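Can a Machine Fold the Laundry Yet? How to Run a Simple Trial

Updated Thursday, July 24, 2025

This guide from Avosstead is intended for laundries and care homes considering the Janeck folding procedure. At present, a machine can complete parts of the chore. A member of staff should remain responsible for the finished stack.

Step 1. Prepare the table

Use a plain, light table and a garment in a strong color. Set out one item at a time.
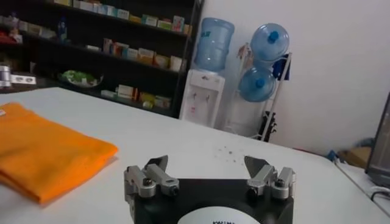
Keep the same garment for the first 37 attempts. Changing sizes early makes the results difficult to compare.

Step 2. Check the starting position

Open the fingers fully before each attempt. Leave clear space between them and the cloth, and note which way the collar faces. 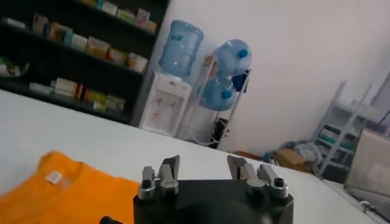 Open gripper over the table, with the folded orange T-shirt at left.

Step 3. Grip and spread

Direct both arms to take hold of the upper part of the shirt. Lay it flat before the first fold. If the hem bunches, record the attempt as incomplete.

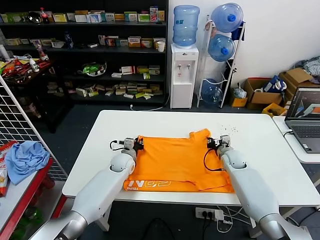

Step 4. Record the result

Enter each attempt on the Kiiskinen log sheet as complete, incomplete or assisted. Our own log holds over 656 entries. Shirts remain the most dependable item; fitted sheets should still be folded by hand.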